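Pusar gripper kit – review, progress report no. 2, June 2026

To: Kusstead equipment fund

Quick one, full tables to follow. Kit from Niston has been on our arm since the last report. Mounting fine, two bolts short in the box, sent on within the week. Software install slow – docs are for the older version.

Spend so far 2,680 of the 3,000 granted. Remainder held back for spare fingers.

Trials: 200 cloth picks planned, first 50 done. Flat folded cloth good. Crumpled cloth ok if the approach is from the side. Thin stuff still slips, espescially at low grip force. Wrist camera view is useful for logging but the fingers and housing take up a lot of it, so we need the second camera for anything past the grasp. Support from Niston polite, not fast.

Compared to the Carvalho kit: softer grip, fiddlier setup. No verdict yet.

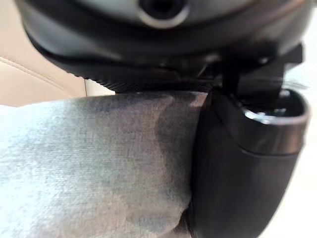
Mohammed-Awal Gbeho: I'd hold off on the spare fingers until the thin fabric runs are finished. If slip is down to the force setting we dont need them, and Carvalho sell a pad set that might fit anyway.

Fair – order on hold. Remaining picks next, then the wiping tasks. Final report November.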